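Pavcombe Community Workshop
Cabinet and Tabletop Safety Check, Room 4
Checked by: Valtterí Harju
Date: 12/19/23

1. Cabinet stands level and doesn't rock
OK. I leaned on it from both sides and gave it a good friendly shove, and it stayed right where it was.

2. Door opens fully and closes without catching
OK, with a comment. It swings nice and wide, but please remember to shut it when you're done, as the corner sits right at elbow height for anyone coming past (my own elbow can vouch for this, back in November!).

3. Shelves secure, nothing overloaded
OK. Both shelves are firm. Heavy things go on the lower one, please, even if it means bending down.

4. Small items on the door and back panel
Needs attention. I do love how everyone has made the cabinet their own, but magnets and little screws or pins have a way of ending up on the floor, and we have toddlers in here on family mornings. Could we move them to a lidded tin before the next session?

5. Spray cans
Needs attention. Cans go back in the cabinet after use, cap on, well away from the radiator and never above 50 °C. I'd rather not find one left out on the table again.

6. Tabletop smooth, no splinters
OK. I ran a cloth over the whole thing and it didn't snag once.

7. Soft toys kept away from sprays
Comment only. The penguin is very welcome, but let's find him a shelf in the Jidden room before somebody gets paint on that white belly.

Next check: after the holidays, items 4 and 5 first. 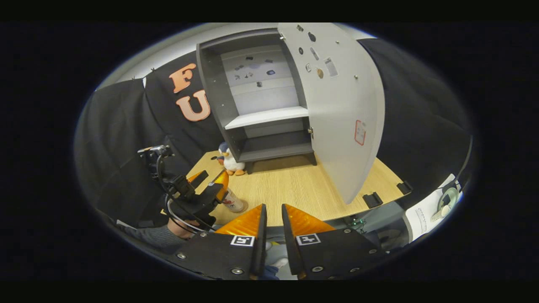
Items 2, 4, 5 and 7: cabinet with door open, spray can and penguin on the table.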